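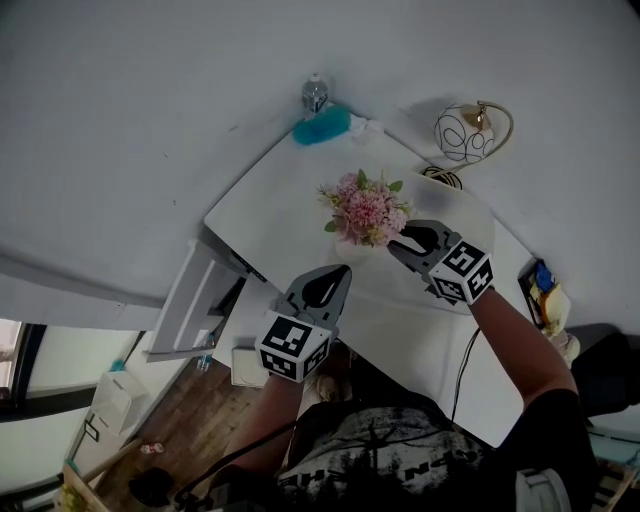 Hand-held grippers on either side of a vase of artificial flowers, each with a patterned marker cube at its base.

The tidying shift

At Flulard, the working day now includes moving a vase. It also includes folding cloths, righting bottles and putting lamps back where they were. The firm lets and services furnished flats, and until last September its cleaning staff did these jobs with their hands, at their own speed, and without a record of how they did them. Part of the team now does them through a pair of grippers, one in each hand, and the movements are stored as training data for a machine that is meant to take over the dullest part of the round.

The software comes from Vundo, a small supplier of control systems for service robots. The robot itself, a two-armed wheeled unit called the Hopkin, is due to start on corridor and lobby work first. Surfaces inside the flats come later. They are the harder problem, as no two tables carry the same things and most of the things are light, soft or breakable.

The method is simple to state. A worker carries out a task with the grippers. The marker cubes give the position and angle of each tool, and the jaw opening is logged alongside. A complete attempt is called an episode. The team has stored 2409 of them, of which vases and other upright containers make up the largest group.

A narrow vase is a useful test. It has a small base and a high centre of gravity once it is filled with stems, and the blooms hide the far side of the rim from above. With one jaw it tends to turn. With two it can be held steady, provided both sides close at nearly the same moment. People manage this without thinking when they use their fingers. With jaws it has to be learnt, and the first week of episodes was mostly thrown away.

Aled Wynne supervises the recording work. He spent eleven years on the cleaning rota before that and still covers shifts when the rota is short. His account of the change is mostly about pace.

"You can't rush it," he says. "If I go at my normal speed the tracking drops out and the episode is no good. If I go too slowly it learns to be slow. So you find a middle speed and keep to it, and by the afternoon your forearms know about it."

Sessions were first set at an hour. They were cut to 30 minutes after several staff reported sore wrists, and there is now a break between sessions in which no gripping work of any kind is assigned. The grip handle has been changed once. A lighter version is on order, though Vundo has not given a delivery date.

Pay was the longer argument. Recording was at first paid at the cleaning rate, on the grounds that the tasks were cleaning tasks. Staff took the view that they were producing something the firm would go on using after the shift ended. The settlement added a supplement for each recording session and a written undertaking that no post would be removed for 2 years. What happens afterwards is not covered. Wynne would have liked a longer term and says so.

There is also the matter of judgement. Episodes are scored at Gridora, a separate company that checks recordings against a written standard. Its reviewers mark an attempt down for hesitation, for a second grasp and for any contact with a neighbouring object. Some of the cleaners object to this. A second grasp is often what a careful person does with something fragile, and they argue that a machine which never checks its hold will break things. The standard was amended in part: a second grasp is now allowed on glass and ceramics.

Acceptance at the last review stood at 66 per cent. Flulard regards that as adequate for the stage it has reached. Failed episodes are kept in a separate store, and Vundo uses a portion of them to teach the system what a slipping object looks like in the data.

Whether the Hopkin will ever handle a dressed table unattended is still open. In trials it has moved empty containers between marked positions. Flowers remain with the staff, along with anything plugged in, anything leaning against a wall and anything a tenant has left behind. The list is reviewed every quarter, and so far it has only grown longer.

Last updated: September

Comments

ex_housekeeper
Would like to know what the supplement comes to per session. The article goes into wrist breaks and scoring but leaves out the figure.

Tamsin R
We had a similar arrangement at a hotel laundry. The no-redundancy promise was kept to the letter and then the agency contracts weren't renewed. Get the agency staff written in.

Pellworth
Artificial flowers are the easy case. Try it with real ones and water in the vase.

ex_housekeeper
@Pellworth and a tenant's cat.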